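Two arms and an orange bin: an afternoon at Enier

By Filipa Sequeira
November

Print this article | E-mail this article

The open day at Enier started at 2 in the afternoon, and by then the car park behind the building was already full. Visitors signed in at a desk by the door, were given a sticker with their first name on it and were sent up the stairs in small groups. I was in a group with a retired bus driver, two sixth-formers and a man from Mendes, the packing firm, who had come to see whether any of this might be useful at work.

Enier rents the upper floor and has been there for four years. It does not build robots. It buys the arms in, bolts them to a bench and works on the part that interests its customers, which is getting them to pick up ordinary shop goods and put them where they are wanted. Tiago Aguiar, who showed us round, said most people arrive expecting something bigger.

The bench is a plain wooden one with an arm fixed at either side. He asked us to stay behind the line and keep our bags off the floor, and then he let us watch for a while without talking. 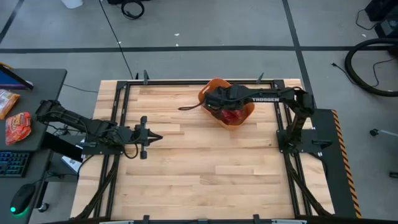

Américo Bastos thought it was slow, and said so. He had worked on packing lines for 13 years and reckoned a person could clear a bench like that before the arm had made up its mind. Aguiar did not argue. He said that speed was next year's job, and that for now they wanted the arms to do the same thing properly 100 times in a row.

Snack packets are harder than they look, he told us. A box has flat sides and keeps its shape. A packet slides, creases and lies differently each time it is put down, and the print catches the light. The team tried tins first and found them too easy to learn much from.
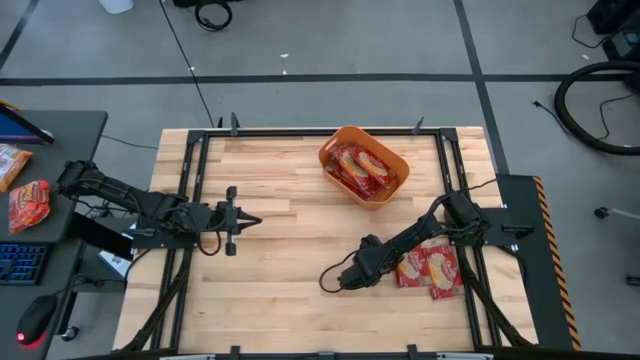

Red snack packets in the orange bin and on the bench at Enier.

There was tea at the back, and a longer talk from Teresa Rocha about how the work is paid for. Part of the money comes from Omasel, a wholesaler that wants help with returned goods. She was asked about jobs, as I suppose she is every time. Her answer was that returns are sorted by hand at night and the firm cannot keep staff on that shift. The bus driver said they might try paying more, and she agreed that they might.

Afterwards we were allowed back to the bench for a second look, and the sixth-formers asked most of the questions.

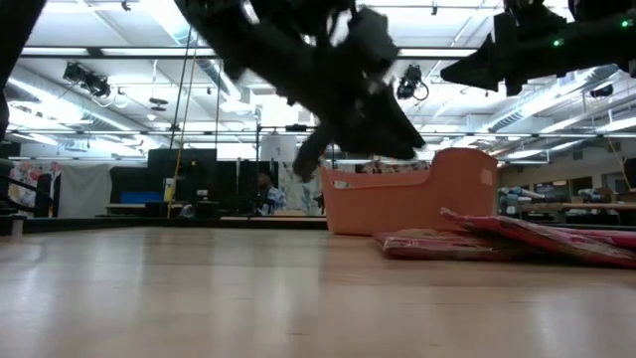

One arm reaches down beside the orange basket, with the second to its right.

The next open day is planned for the spring. Places are free but have to be booked.

Related items
Farska to close its town centre depot
Night shifts: what the warehouses pay
Refugio Tlapale on mending old looms
Evening classes in basic electronics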